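Why Did the Robot Squeeze Too Hard?

Have you ever picked up an egg and worried, just for a second, that you might crack it? Your fingers are wonderfully clever about things like that. They feel the shell and they stop squeezing at the right moment, and you don't even have to think about it (which leaves you free to think about breakfast!).

A robot has to be told when to stop. At the Jokmont workshop there is a robot arm that sorts small things into trays, and last December it had a very bad morning. It was supposed to pinch each flash drive gently, lift it up and put it in a tray. A flash drive is a little stick that stores pictures and homework and so on. But on that morning the arm squeezed harder and harder, and crunch! Before anyone could press the big red stop button, 3 drives were cracked.

Emmett Zamora, who looks after the arm, was puzzled. He had checked it the evening before and everything was fine. So he went looking for clues, a bit like a detective. The motor was good and so were the wires. Then he looked at the sensor, the part that tells the robot how hard it is pushing, and found that it had come loose. The poor robot thought it was touching nothing at all, so it kept on squeezing.
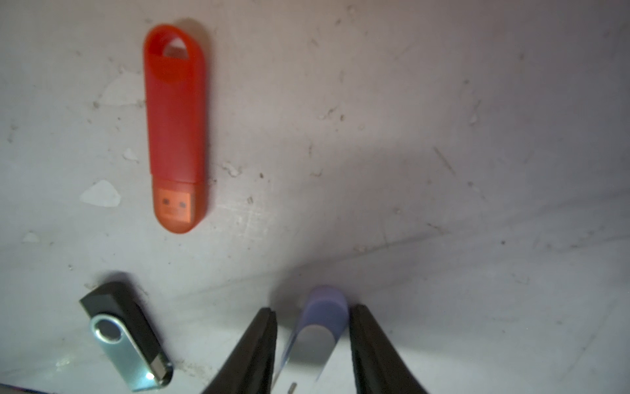
Emmett tightened the sensor and then gave the robot a new rule as well. If the fingers close and the sensor still says "nothing here," the arm must stop and wait for a person to come and look. Engineers call this a safe stop. After that he ran 35 slow practice pinches, with his hand near the stop button the whole time, before he let the arm go back to its regular speed.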